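Trerside Lipid Clinic
Point-of-care cholesterol testing: six-monthly inspection checklist with comments
Date of inspection: 2018-08-16
Area: Testing room and adjoining store
Analyser: Lumulon bench unit, supplied by Prama

Section A. Analyser

A1. Daily control results recorded and within limits: Yes
Comment: Low and high controls both in range for the period checked. One entry had no operator initials. Entry traced through the analyser log and signed.

A2. Optical check cartridge run before first patient: Yes

A3. Mains lead and plug free of damage: Yes

A4. Date and time on printout correct: No
Comment: Clock 6 minutes slow. Corrected during inspection. Check again in September.

Section B. Test cartridges and reagents

B1. Stored in refrigerator at 2 to 8 degrees: Yes
Comment: Maximum and minimum readings logged on every working day. The thermometer was not reset after the last defrost, so the maximum shown for that week is unreliable.

B2. All stock within expiry: No
Comment: Box of 19 triglyceride cartridges past expiry found behind current stock. Removed and entered in the waste record. Shorter-dated boxes are to be placed at the front.

B3. Cartridges brought to room temperature before use: Yes

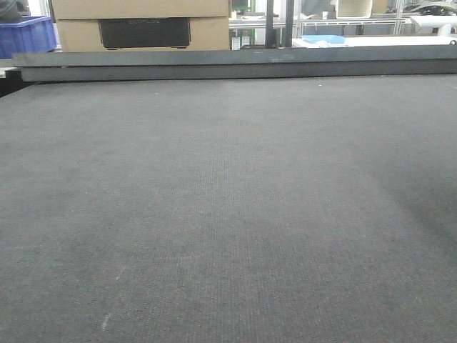 B4. Lot number recorded against each patient result: Partly
Comment: Sample of 42 results examined. Lot number missing from two, both on the day the lot changed. The Thiele record sheet has no space for a second lot number. Use a new sheet at each change until the form is revised.

Section C. Blood sampling

C1. Single-use lancets only: Yes

C2. Sharps bin assembled, labelled and below fill line: Yes
Comment: Label lacked date of assembly. Added.

C3. Gloves changed between patients: Yes

C4. First drop wiped away, finger not squeezed: Partly
Comment: Technique observed on two patients. Finger squeezed on one occasion. Operator reminded that tissue fluid dilutes the sample and may give a falsely low total cholesterol.

C5. Fasting state written on request form: Yes
Comment: Needed for triglycerides and for calculated LDL.

Section D. Results and records

D1. Total cholesterol, HDL and ratio copied correctly to patient record: Yes

D2. Results outside measuring range sent for laboratory test: Yes

D3. Printouts copied or scanned before fading: No
Comment: Thermal printouts older than 90 days were held as originals only. Scan the backlog and file by test date.

Actions outstanding: A4, B4, D3.
Actions closed at inspection: B2, C2.
C4 to be observed again at next visit.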